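4. Looking after the table top

Your Boven table has a real wood surface with a clear finish applied at the factory. The finish resists everyday spills and light wear, but it is not a work surface. Read this section before you use the table for the first time, and keep it with the assembly sheet.

4.1 Before first use

1. Remove the protective film and the corner pieces. Do not cut the film while it is lying on the table.
2. Wipe the top with a soft cloth, slightly damp, then dry it with a second cloth.
3. Leave the table in the room where it will stand for 2 days before fitting the extension leaf. Wood moves a little as it gets used to a new room.
4. Check that all four feet touch the floor. Turn the levelling feet by hand until the table no longer rocks. See section 3.6 if a foot will not turn.

Note: A faint smell of finish is normal in a new table. Open a window during the day and it will fade.

4.2 Grain and colour

Wood is cut from trees that grew in different places, so no two tops match. Expect wavy lines, ovals, small flecks and changes of tone on the same top. These are not faults and are not covered by the guarantee. If you ordered an extension leaf at a later date, its colour may differ from the main top at first. Pale woods darken with daylight and the two will come closer together over the first year.

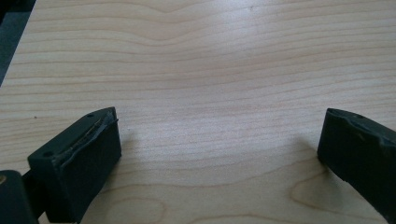

Fig. 7. Wavy grain and oval figure in a pale top.

Move lamps, bowls and place mats from time to time during the first few months. Anything left in one spot will shade the wood under it and leave a lighter patch. The patch usually evens out once it is uncovered, but this can take several weeks in winter.

4.3 Daily cleaning

1. Brush or wipe away crumbs first. Grit dragged under a cloth will scratch the finish.
2. Wipe along the grain with a soft, damp cloth.
3. For greasy marks, add a few drops of washing-up liquid to a bowl of warm water. Wring the cloth out well.
4. Wipe again with clean water.
5. Dry the top straight away, including the edges and the joint where the leaf meets the main top.

Caution: Do not use scouring pads, cream cleaners, bleach, window spray or furniture polish that contains silicone. Silicone gets into small scratches and stops new finish from sticking if the top ever needs repair.

Caution: Do not use a steam cleaner on any part of the table.

4.4 Heat and liquids

Always use a mat under hot dishes, teapots and laptops. The finish will stand a warm plate, but it softens at 80 °C and a pan straight from the hob is far hotter than that. Mats should be cork, felt or thick cloth. Rubber and soft plastic mats can stick to the finish and mark it - this includes the small feet on some lamps and speakers.

Wipe up spills at once. Red wine, coffee, beetroot and curry sauce are the most likely to stain. Flowerpots need a saucer with a glazed base, and the saucer should be lifted and dried underneath whenever you water the plant.

4.5 Removing light marks

White rings are caused by moisture held in the finish. Most will go if the top is left dry and uncovered overnight. If a ring is still there the next day:

1. Clean and dry the area as in 4.3.
2. Put a small amount of Zeltideck care cream (supplied, 150 ml tube) on a dry cotton cloth.
3. Rub gently along the grain. Do not rub in circles.
4. Wait until the cream has dulled, then buff with a clean cloth.
5. Treat the rest of the top in the same way if the repaired area looks shinier than its surroundings.

Do not put anything on the table for 14 hours after using the cream.

Caution: Do not sand the top. The wood layer is thin and sanding can go through it. Deep scratches, burns and black stains should be looked at by a Rind service partner.

4.6 Position in the room

Keep the table away from radiators, wood stoves and underfloor heating outlets. Leave a gap of at least 80 cm to any heater. Very dry air in winter can open a narrow gap at the leaf joint. It normally closes again by March, when the heating is used less. If it has not closed by summer, contact the shop where you bought the table and have the number from the label under the top ready.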